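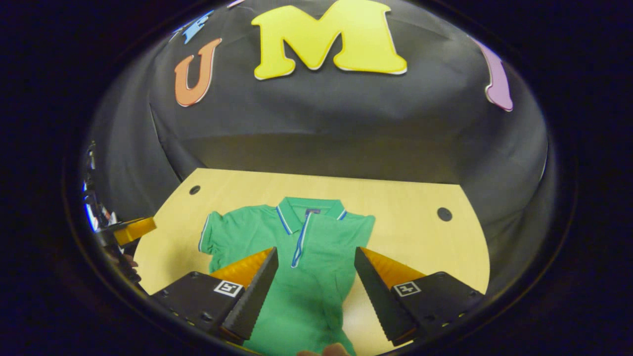
Home | Reports | Grants | Partners | Contact

Progress report to the Trulside fund, August
Visit to the Petek open day, Bundthorpe

I went to the open day to see whether the folding work we are helping to pay for is as far along as the spring report said. My short answer is that I don't think it is.

The session I sat through used a hand-held gripper, worked by a member of the Petek team. Every garment was laid out flat and face up before the work on it began. That is a fair way to collect examples, but it tells us very little about a machine picking a shirt out of a full basket - and the basket is what the Skundton laundry wants help with. I asked to see one done from a heap and was told that comes in the next phase.

Eilif Strand, who leads the work, was open about the numbers when I pressed him. The plan was for 300 recorded folds by now. They have 38 that he would call clean. He puts the gap down to slow setup between garments, and I saw enough of that to believe him. Of the 13 garment types promised, 6 have been started. Polo shirts are ahead of the rest, though he says collars still give trouble.

The robot arm itself was not run. A video was offered instead. It had been sped up and I could not tell how many tries had been edited out, so I have left it out of my assessment.

Spending is in line with the budget. I would hold the second payment until we have seen the arm fold a shirt that no person has flattened first, at normal speed, with us in the room. Strand has agreed to this in principle but has not given a date. I will ask again before the next report.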